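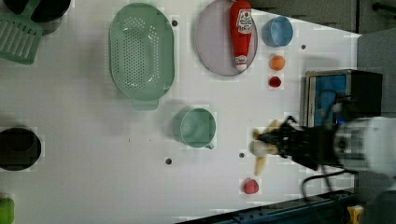
Keeping a Play Kitchen in Good Order

2020-02-04

It is the purpose of this post to set out the arrangements under which the play kitchen in our family room is now kept. The previous arrangements, such as they were, consisted of one deep box from Plindley into which every item was placed at the end of the day and from which every item was tipped out the next morning. They had been in force for two years and were reviewed in February.

The review began with a full clearance. All items were laid out on a white table with sufficient space between them for each to be considered on its merits. This is recommended to any household undertaking the same exercise. A cup seen by itself on a plain surface is a different matter from a cup at the bottom of a box under a saucepan lid.

Items for retention

The pale green colander has been retained. It is oval, with rows of small round holes, and takes up more room than most other pieces, but it has been in regular use as a colander, a hat and a bed for a knitted rabbit. It is now to be stored flat on the lower shelf, and nothing is to be stacked inside it apart from the fruit.

The cups have been retained without discussion. The teal-green one with the handle is preferred for tea. The light-blue one is used for measuring, pouring and selling. Both live at the front of the middle shelf, where they can be reached by the shorter members of the household.

The lavender-grey plate stays, as does the red ketchup bottle. The bottle was proposed for removal on the grounds that it was being served with every meal, including breakfast and cake. The proposal was not carried.

Small round foods have presented the greatest difficulty. The orange ball may at one time have been an actual orange in somebody's mind, and is now accepted as one. The dark red piece is a tomato on some days and a berry on others. Both roll, and both have spent long periods under the sofa. A shallow dish from Istow has been assigned to them when the colander is otherwise engaged. Readers with children under three should note that small round pieces of any kind ought to be kept well out of reach, and that this rule takes precedence over any system of shelving.

The toy oven, or microwave (opinion in the household remains divided), is the only item with a fixed position. It goes at the right-hand end of the top shelf with its blue window facing outwards. Under the former system it was frequently used for storage, and items were reported missing that had merely been left to cook. It is now to be emptied each evening.

Items for disposal

A total of 12 pieces were withdrawn. These included a cracked saucepan, several slices of felt bread past their best and a whisk that had been used in the garden. Sound pieces were passed on to a neighbouring family. The Plindley box has been kept for dressing-up clothes, for which it is much better suited.

Shelving and cleaning

The new shelf is a low open unit from Zurico, fixed to the wall with the brackets supplied. Hard plastic pieces are washed by hand in warm water with a little washing-up liquid and left on a tea towel until fully dry. The oven is wiped with a damp cloth only.

The evening routine takes a few minutes and is carried out before bath time. Any piece not found is entered on a list on the fridge and looked for the following day. At the time of writing the list contains one wooden egg and the lid of a teapot.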